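Chapter 4
Temperance in the River Towns

By the winter of 1841 the town of Orville had two temperance societies, and their members did not always speak to one another. The older group asked its members to give up distilled spirits but allowed cider and beer. The newer one, formed that December in the back room of a harness shop, required a pledge of total abstinence.

This chapter looks at how the split came about and what it meant for the churches. The main sources are the minute books of both societies, the letters of Ishbel MacLeish to her sister in Semple, and the account book of Gavin Drummond, a storekeeper who stopped selling rum and recorded what it cost him. The minute books have gaps. Pages for the spring meetings are missing from the older society's volume, and the secretary of the newer one often wrote down only the hymn and the name of the speaker.

Membership is hard to measure. The newer society claimed 120 pledges in its first year, but the roll includes children and several people who signed twice. Nearly 30 names also appear on the roll of the older society — a sign that the line between the two was less firm than their leaders wished.

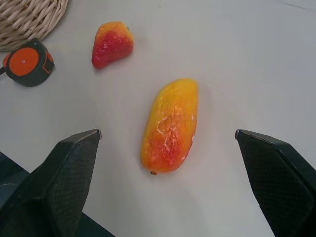 Women could sign the pledge in both societies but could vote in neither. MacLeish's letters show that they nonetheless raised most of the money, called on families, and arranged lodging for traveling lecturers. Her letters also mention a quarrel over communion wine, a matter the minutes leave out entirely. Section 4.1 begins with that quarrel and with the sermon Evander Morrison preached in answer to it.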